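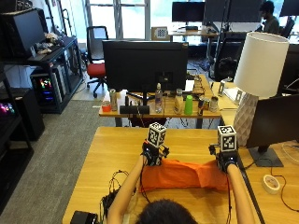 Cloth folding with the hand-mounted sensor devices at the Muveck lab.

Wanted: people who will tell us which gripper is worse

Muveck is looking for 15 paid participants for a comparison of two hand-held grippers, the Tustedard and the Plutden. The makers of both say anyone can pick up the tool and produce clean arm-ready recordings of household tasks. We have read that kind of thing before. Before we spend money on either one, we want to see it tried by people who have no stake in the answer.

You would sit at a table and fold cloth. First with your bare hands, then with one pair of grippers, then with the other. Each pair is tracked by marker cubes, and each has its own camera on the tool. We will replay your recordings on the same arm with the same controller and see how much of your folding survives. 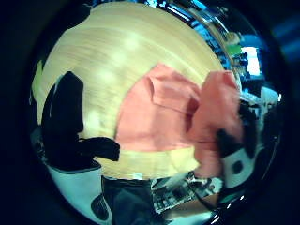

Cloth is where most of these claims fall apart. A rigid block forgives a sloppy grip and a late camera signal. A towel bunches up, hides its own corners and covers the fingertips just when the tracking needs them. If a tool only works on blocks, we would like to know that before we record 2,000 folds with it.

Who we want: adults with normal use of both hands. No robotics background needed, and we would prefer that at least half of you have none. Left-handed people, please apply. Our last trial had too few and the results were hard to trust.

Who we don't want: anyone who has worked for, or been paid by, either maker.

Pay is $300 for 2 sessions, both in May. Saturday places are available. You get paid in full if the equipment fails, and from past experience it may. Expect waiting, recalibration and sore wrists by the end. You can stop at any point.

We publish the results whichever way they go, including "neither."

To apply, write to the Jankauskaitė study desk at Muveck. Tell us which hand you write with and which days you can't do. Please don't send a résumé.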